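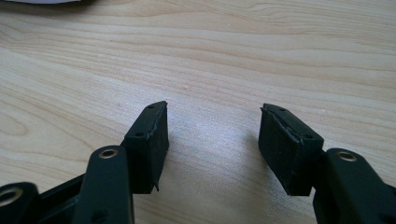
The finger pads with the gripper open. Both covers are lifting at the edge.

Replacing the finger pads on the Palomino hand-held gripper

The Palomino is Flamside's hand-held gripper for recording pick and place tasks. The pad covers are a wear part. When the edge of a cover starts to fray or pull away from the block, small items such as screws and cards begin to catch on it. You can trim a loose tab once or twice, but after that the cover should be replaced.

Flamside sells a pad kit for the Palomino. It has two covers, a strip of adhesive and a cleaning wipe. The job takes 14 minutes, plus drying time.

What you need

Pad kit
Plastic scraper
Small hex key (comes with the gripper)
Two spring clamps
300 grit sandpaper

Steps

1. Switch off the gripper and unplug the cable. Let the fingers open all the way and lay the tool on a flat table.

2. Take out the two screws that hold each pad block to its arm. Keep left and right apart. The blocks look the same but are drilled differently.

3. Start at the edge that has already lifted and work the scraper under the cover. Go slowly near the corners. Leave the brass-colored eyelets in the arms alone. They are pressed in and are not part of this job.

4. Sand off the old glue. Stop when the block feels even under your thumb. Wipe it and let it dry.

5. Cut the adhesive strip to length, press it on, peel the backing and set the new cover. Line up the long edge first. If it goes on crooked, pull it off right away and start over with new adhesive.

6. Clamp each block for an hour. Overnight is better if you can wait.

7. Put the blocks back, close the fingers by hand and check that the faces meet flat. If there is a gap at the tips, loosen the lower screw a quarter turn and try again.

8. Run the zero routine from the menu before you record anything.

How long the covers last

Our first set went 2,993 grasps before an edge came up, mostly on cups and boxes. The second was used on metal parts and lasted only 418. For rough work we now fit the Pletov covers, which are thicker and cost a little more. They need the longer screws, sold separately. Stultov covers are made for the older model and will not fit.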